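Section 3: Planning and budgeting your Murnine two-handed workstation

Good planning at this stage makes the rest of the set-up a pleasure, so give yourself an afternoon with a tape measure and a notepad before you fill in the Rutent order form.

3.1 Choose your first job

1. Pick one sorting or packing task with small parts. Metal brackets, slotted plates and I/O shields are great starters.
2. Set aside 100 sample parts, including a few bent or scuffed ones. You'll want them again for the trial in Section 5.
3. Write down where each part starts and where it should end up.

Note: Leave your second and third jobs for later. It's tempting, we know!

3.2 Work out the budget

1. Enter the base station on line 1 of the planning sheet.
2. Add the hands. Left and right are separate order lines, and it's easy to miss one.
3. Allow $3000 for the bench, shelf, mats, trays and cabling. Buyers who already own a sturdy bench often spend far less, which leaves room for spare fingers – a lovely thing to have in the drawer.
4. Add freight and, if you're ordering from outside the country, duty.

Caution: The Multavow software licence is billed yearly. Put it in your operating budget, not with the equipment.

3.3 Lay out the bench

1. Keep a clear strip 156 cm wide for the station and both arms.
2. Mark the pick area and the drop-off box with tape. An ordinary cardboard box is fine for the first few weeks.
3. Put a shelf behind the work area for trays.

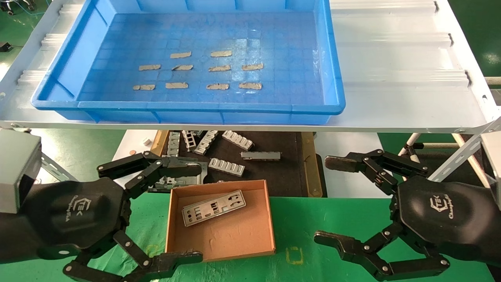 4. Run power and network cables behind the bench, well away from the casters.
5. Check the reach of both hands at the corners of the pick area before you fasten anything down.

Caution: Switch off power at the wall before moving the bench.

3.4 Place the order

Send the finished sheet to the Marín sales desk. Quotes come back within 7 business days and list every line separately, so you can drop or add items without starting over.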